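Kikstead Tenants' News, Jun 15, 2023

**Water pressure, hard water and the new bathroom rules**

Quick one this month, printer closes at noon. Most of the mail was about water again so it gets the whole page.

First, the pressure. Floors 4 and up have been getting a trickle before work. Trenddale (they run the pump) say the old valve is sticking and the part is on order. No date. We asked twice. Run your dishwasher at night if you can, it helps the people above you.

Second, the hard water. White crust on everything, kettles, shower heads, the lot. Vinegar works. Soak the shower head overnight in a bag tied on with string, rinse, done. Don't use vinegar on stone counters, it eats them.
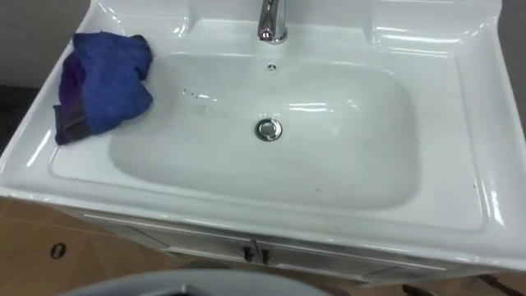 One reader on the sixth floor wrote that vinegar did nothing for her kettle and citric acid powder cleared it in one go, two spoons to a full kettle, boil, leave it, pour out. Cheaper too. She wants to know why we never print that. Well now we have.

Third, softeners. The building quote from Junda came back at $4,000 for a single unit on the main line, salt not included. Split over all the apartments it's not terrible, but it has to go to a vote and the next meeting with a quorum is November. Until then you can fit your own filter under the kitchen sink. You DON'T need permission for that. You do need permission for anything that cuts into the riser, and please ask before, not after.

Leaks: report them the same day. Even a drip. The downstairs ceiling in stack C was a drip for 6 weeks and now its a new ceiling. Online form or the paper slips in the lobby, either one.

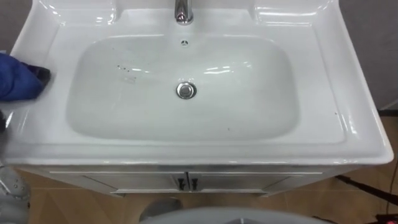

What about the people who did report it and heard nothing back, asks a note left in our box, unsigned. Fair point. Slips were being picked up once a week, they are now picked up every morning. If you get no answer in 7 days, send it again and write SECOND NOTICE across the top.

Drains next. Hair catchers are free at the front desk while they last, we got 100. One per apartment please. No drain cleaner from the store, the pipes here are old and the stuff sits in the bends.
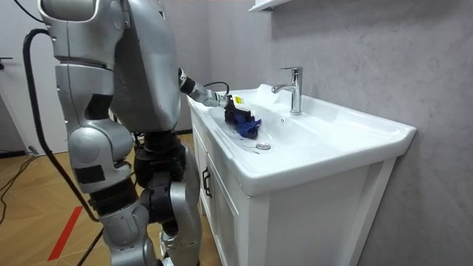
*From the newsletter desk, Kikstead*

Meter readings are due by the end of the month. Read the black numbers, ignore the red. If yours is behind a panel and the panel is painted shut, don't force it, put in a slip.

Hot water will be off one morning while Trenddale drain the tank. Notice goes on the elevator door the day befor. Cold stays on.

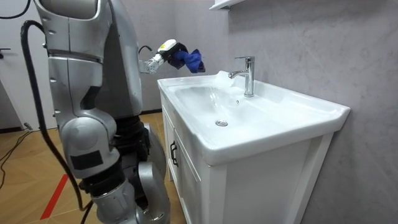

*Cloth in gripper at the sink.*

Still wanted: someone with a truck to haul the old laundry room pipe to the scrap yard. Gas money paid. Reply by the form, put PIPE in the subject.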